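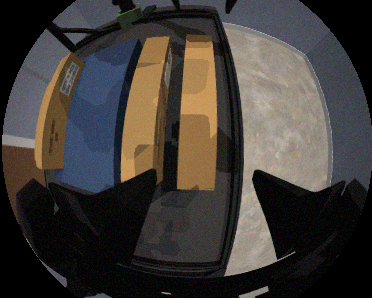
Figure 1. Three cardboard boxes, the left one leaning (computer rendering).

Satham Parcel Packaging Survey
Data card and README

Version 2, released 2020-09-16
Maintained by the Plumia Packaging Office
Contact for content: Ruth Blackburn
Contact for files and access: Ryan Lightfoot

Summary

The Satham Parcel Packaging Survey records how households in the town of Satham receive, reuse and throw away the packaging that comes with mail-order goods. It was carried out by the Plumia Packaging Office in May, with field support from Mahrous. The data set is meant for local planners, recycling services and students of household waste. It contains answers to a written questionnaire and a two-week packaging diary kept by part of the group.

Contents

households.csv - one row per household, 800 rows
diary.csv - one row per package entered in a diary
materials.csv - list of material codes used in diary.csv
questionnaire.txt - full wording of all questions
changes.txt - differences between version 1 and version 2

All files are plain text in UTF-8. Fields are separated by commas, and the first row holds the field names. Missing answers are left blank. The value 0 always means that the household answered "none."

How the data were collected

Households were drawn at random from the town address list. Each received the questionnaire by mail, with a return envelope. Of the 800 households that returned it, 300 also agreed to keep the diary. Diary keepers wrote down the outer material of each package, its longest side in inches, the type of filler, and what was done with the package afterward. Weights were not requested, as few homes own a suitable scale.

Returned forms were typed in by Mahrous staff. A second person then typed in 50 of the diaries again, and the two sets were compared. Where they differed, the paper form was consulted and the entry corrected.

Main fields in diary.csv

household_id - matches the same field in households.csv
day - day of the diary, from 1 to 14
material - code from materials.csv
long_side - longest side in inches, rounded to the nearest inch
filler - paper, air cushion, foam, other or none
outcome - kept, reused, recycled, trash or returned to sender

Known limits

The diary covers two weeks in spring and should not be used to estimate yearly totals. Apartment buildings with a shared mail room are underrepresented. Padded envelopes made of both paper and plastic were coded in different ways by different households; users who need this category should combine codes P4 and P5. The outcome "kept" may include packages that were thrown away after the diary ended.

Changes since version 1

The field long_side was given in centimeters in version 1 and has been converted. Duplicate diary entries have been removed. Street names have been taken out of households.csv and replaced by a district code.

Privacy

No names or addresses are included. Users must not try to identify any household, and must not link the files to other records for that purpose.

Terms of use

The data may be used and shared free of charge for research, teaching and public planning. Commercial users should write to the office first. Paper forms are stored at the Vudolico archive and are not open to visitors.

Suggested citation

Plumia Packaging Office. Satham Parcel Packaging Survey, version 2. Data set.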